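Leleck Residents' Forum
Board: Shared Facilities and Estate Matters
Topic: Proposed changes to the booking rules for the Trandis Room

Evangelia Bakalis
Facilities Secretary
Post 1

Residents are invited to comment on the proposed revision of the booking rules for the Trandis Room. The present rules were adopted when the room was used chiefly for residents' meetings and the occasional birthday party. Demand has since grown, and the office has received complaints from regular groups and from households wishing to make single bookings.

The principal changes are as follows.

Bookings will open four weeks in advance. At present a regular group may reserve the room for a full year.

A session will be counted from the time the key is collected to the time it is returned. Setting up and clearing away will therefore fall within the session.

Cancellations made with less than 10 days' notice will be charged in full, except in cases of illness or bereavement.

The room must be vacated by 10 in the evening on every day of the week.

Comments should be posted in this topic before the end of March. Remarks concerning the car park should be made in the topic opened for that purpose.

harrowgate_flat59
Post 2

I support the revision in general and am grateful to the office for circulating it in draft. I wish to raise an objection to the second point. A group which must put out chairs and put them back will lose a good part of a two-hour session. The charge per session is unchanged, so this amounts to an increase in the price. If an increase is intended, it should be stated as one.

Kulap Khunthong
Post 3

I write on behalf of the Tuesday sewing circle, which has used the room for longer than I have lived on the estate. Our members are for the most part retired, and several rely on a relative for transport. A relative cannot be asked to keep Tuesdays free if we only learn four weeks beforehand whether the room is ours. I ask that groups with a record of regular use be allowed to book by the quarter.

I also ask what is to become of the cupboard. We keep two sewing machines and the pressing board in it by long agreement, and the draft does not mention storage at all.

northstair
Post 4

With respect to the previous contributor, the block booking is precisely the difficulty. I attempted to reserve the room for my mother's birthday and was told that every Saturday until the summer had been taken by one group, which I understand did not attend on a number of those dates. Households pay the same service charge as members of the sewing circle. A quarter is too long.

Kulap Khunthong
Post 5

The sewing circle does not meet on Saturdays and has never failed to attend without giving notice. I should be obliged if northstair would direct the complaint to the group concerned.

northstair
Post 6

I accept the correction. The remark was not intended to refer to the sewing circle. My view on the length of block bookings is unaltered.

Evangelia Bakalis
Facilities Secretary
Post 7

I thank contributors for their comments and reply to the points raised so far.

On the counting of sessions, no increase in income is intended. The change was drafted after disputes in which one group was still clearing away when the next had arrived. I am willing to consider an allowance of a quarter of an hour at each end, free of charge, provided that it is shown on the booking sheet.

On storage, the omission was an oversight. Existing arrangements for the cupboard will continue and will be set out in a schedule to the rules. Groups are asked to label their property. There is at present a Matsuda tea urn in the cupboard which no group has claimed, and it is taking up the whole of the lower shelf.

On block bookings, I would prefer to hear from more residents before offering a view.

oldmill_tenant
Post 8

May I ask whether the online calendar will be kept? The Futico booking page shows the room as free when it has been reserved by telephone, and I have twice made the journey down to the office to be told so. The rules may say whatever is thought best, but they cannot be applied fairly if the calendar is wrong.

harrowgate_flat59
Post 9

I second the remarks on the calendar. I would add that the reference number is of little help to the person making the booking. Mine was 3736, and when I quoted it by telephone the office was unable to find it without my name and the date.

On the allowance proposed in post 7, a quarter of an hour at each end would meet my objection entirely, and I withdraw it on that footing.

Evangelia Bakalis
Facilities Secretary
Post 10

The calendar will be kept. Telephone bookings are entered by hand at the end of each working day, and this accounts for the discrepancy described. I have asked that they be entered at the time of the call. I cannot promise that this will be achieved at once, as the office is staffed by one person on most afternoons.

larch_court
Post 11

I should like to say something about the furniture, as the draft requires the room to be left "in the condition in which it was found" and makes the hirer liable for marks. The tables are pale wood and show everything. Unless their condition is recorded at the start of each session, the last group to hold the key will be blamed for every scratch.

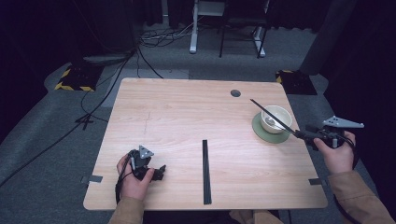 My suggestion is a single sheet kept on the back of the door, on which the incoming group notes any damage and signs. The school hall where my daughter attends dance classes has used such a sheet for years, and it takes less than a minute to complete. I would also ask that the wording be changed from "marks" to "damage beyond ordinary wear". Cup rings and pencil lines should not result in an invoice.

northstair
Post 12

I do not agree that cup rings are ordinary wear. Coasters are provided in the drawer. A hirer who does not use them should expect to meet the cost of putting the surface right. I have no objection to the sheet.

larch_court
Post 13

The coasters were not in the drawer on Friday. I would be content to see them listed on the sheet also.

Kulap Khunthong
Post 14

The sewing circle would sign such a sheet without difficulty. We bring our own cloths for the tables and have done so for many years.

Returning to block bookings, I have consulted our members and we could accept a period of eight weeks, on the understanding that a group which misses two sessions without notice would lose the remainder. I believe this would address the matter of the Saturdays. I hope northstair will feel able to support it.

northstair
Post 15

Eight weeks is longer than I would wish. I could support it if one Saturday in each month were kept back for single household bookings and released to groups only when it remained unclaimed a week beforehand.

Evangelia Bakalis
Facilities Secretary
Post 16

I am obliged to both contributors. I shall put the eight-week period, the forfeit for missed sessions and the reserved Saturday into the second draft. The condition sheet will be included as a separate item, together with the wording proposed in post 11, on which I note that residents differ.

The second draft will be posted in this topic and a paper copy placed in the entrance hall. Any group wishing to claim the tea urn should write to the office in the meantime.

oldmill_tenant
Post 17

The urn may belong to the former gardening club. I shall enquire.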